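I've spent my last three Wednesday evenings putting spoons away, and I'm weirdly happy about it! Hostance, the little outfit that lends out hand-held grippers so regular people can teach robots kitchen chores, has started its second round of home sessions in Tumholm, and I signed up before I'd finished reading the page.

The idea is pretty simple. You hold the gripper the way you'd hold a big pair of tongs, you do the job yourself, and the camera on it records what the fingers were up to. No robot comes to your house. The recordings go off to Dotaser, who train an arm on them over in their own building (I haven't been invited yet, hint hint).
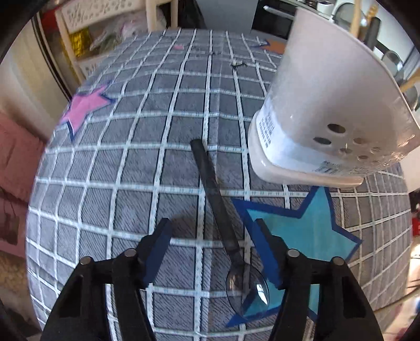 This round is all about cutlery. They want 1,000 good tries at getting spoons and chopsticks off a table and into a holder, from as many different kitchens as they can get, and as of this week they have nearly 900. A good try means one smooth go with no fumbling and no helping with your other hand, and let me tell you, that second rule is hard. My free hand kept sneaking in. Rocío Giraldo, who runs the sessions, throws those ones out without mercy, though she's very nice about it.

I asked her why they don't just steer the arm from a distance with a joystick or something, and she said they did that last spring and got 105 usable tries in the whole month. People got tired, and the arm was always a beat behind them. With the gripper in your own hand you feel the spoon slip and you fix it, and the fixing is the stuff they're really after.

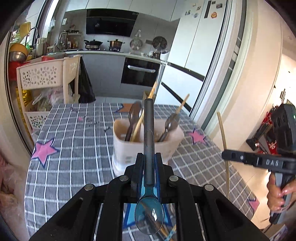
Nuwan Sarkar isn't so sure about that. He did the remote version in spring and liked it better, and he told me the hand-held way lets you cheat without knowing it, because your wrist can bend in ways the arm's can't. He reckons a bunch of this round's tries will turn out to be useless for that reason. Rocío's answer was that the software flags any move the arm can't copy, and they went back and forth on it for a good while over coffee.
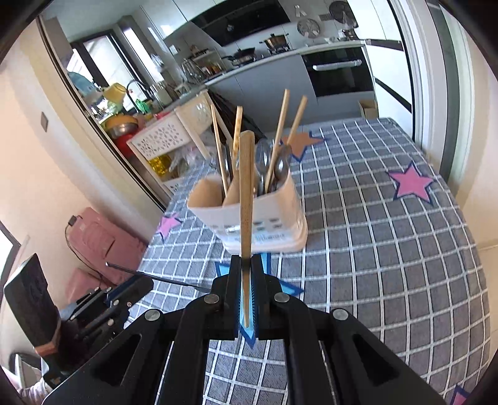

Chopsticks are the part I'd warn you about if you're thinking of joining. Spoons at least give you a fat bit to aim at, but a chopstick is the same skinny thing all the way down, and it swivels the second you grab it off center. What works for me is getting it straight up between the blue pads and then going in over the rim of the holder nice and slow, especially when there are already four others leaning every which way in there. My first evening I rushed it and had to redo nearly everything!

Sign-ups for the next batch of kitchens open in September, and you get the gripper for a week plus a short training call.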